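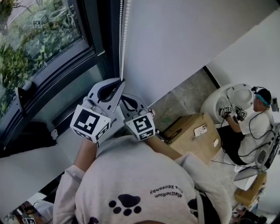 Pleltimthorpe partnership scheme: council to vote in September

The county council will decide in September whether to recognise same-sex partners in its housing and bereavement rules. The proposal, put forward by Councillor Florence McIntyre, would give unmarried partners the right to remain in a shared council tenancy after a death, and the right to be named as first contact in council-run care homes.

A petition in support has been signed by 1596 residents of Pleltimthorpe and the surrounding villages. Under standing orders, any petition with more than 1000 names must be debated in full.

Opponents argue that the present rules already leave enough room for discretion. Councillor Chiang has tabled an amendment that would limit the change to couples who have lived at the same address for two years – a condition the legal office considers difficult to apply fairly.

Similar rules were adopted in our twin town of Stusow last year. Officers there report that over 30 households have made use of them, and that the cost has been small. Stastov is expected to consider the matter in the spring.

Members who wish to speak at the debate should give their names to the clerk by noon on the day before the meeting. Written comments of up to 2000 words will also be accepted and will be placed before councillors with the agenda.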